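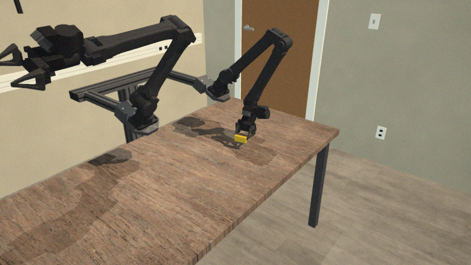
The cue sheet for the September run of Brokcombe is done up to the interval, and I have a question on the set before I go further. The scene shop wants to know whether the long table in Act 1 should be painted or left as bare grain. I would like it this way: reddish brown top, streaky, with darker flecks and some paler patches, and a dark gray square leg. A flat brown goes dead under our front wash. A broken surface holds up better from the back rows. If the shop has a strong preference for paint, please say so before the build list closes.

Now to the points raised last week. I have cut the quoted text to the parts I am answering.

Lavanya Murthy wrote:

> 1. The hall plan shows 312 seats with the pit covered. Are we
> selling all of them? The last company in there held back the
> two side blocks because of the sightlines.
>
> 2. Cue 143 is listed as a blackout in the script and as a slow
> fade in the lighting notes. Which is right?
>
> 3. The score for the second act still has the old key for the
> quartet. The parts went out in the new key. The rehearsal
> pianist has been transposing at sight and would like to stop.
>
> 4. Do we have a figure for the set? I have been asked twice.

1. Sell the center and rear first. The side blocks can go on sale once the set is marked out on the floor and someone has sat in the end seats. The problem in those seats is the upstage corner opposite, where the staircase goes. With the stairs moved in by one tread width, most of the sightline comes back. I have drawn it both ways and the plan is in the shared folder under Hodoroagă, with the rest of the staircase drawings.

2. The lighting notes are right. Cue 143 is a slow fade on a count of 14, starting on the last sung word and ending after the strings stop. The script says blackout because that page was typed from the older version, in which the scene ended on a spoken line. Please mark the prompt book by hand. I will not reissue the page for one word. The follow spot goes out with the fade and does not hold on the singer.

While on cues: the sound cue for the train needs to be split. At present it is one file with the approach, the whistle and the departure run together, and the operator has no way to hold if the dialogue runs long. Three files, with the approach made as a loop, will fix it. The level for the whistle should be set in the hall with the band playing.

3. Agreed. The corrected piano score is being copied now. Two things to watch. The modulation in the bar before the quartet has been rewritten, so the old bar cannot be reused with new accidentals. Also, the second reed part has a low note that is no longer playable in the new key and has been moved up an octave. Anyone with a part printed before May 2021 should hand it in and take a fresh one.

4. The figure is $4,000, covering timber, paint, hardware and cloth. It does not cover transport or the hire of the revolve. The revolve is a separate line and depends on the quote from Clevus, which has not arrived. If it comes in too high, the scene change in Act 2 can be done with two trucks on casters. That adds some time to the change, and the entr'acte would need a repeat written in. Ourania Tzavaras has sketched one that vamps on the last eight bars and can be cut off at any bar line.

One item not on your list. The dimmer rack in the hall has been moved to the other wing, so the cable runs on the old Mandar rig plan are all too short on stage left. I have marked the affected circuits on a copy of the plan. They are the booms and the cyc floods. Everything overhead is unchanged.

The cue sheet for Act 2 will follow when the running order of the last three numbers is fixed. Please send corrections to the first half to the list, with the cue number in the subject line.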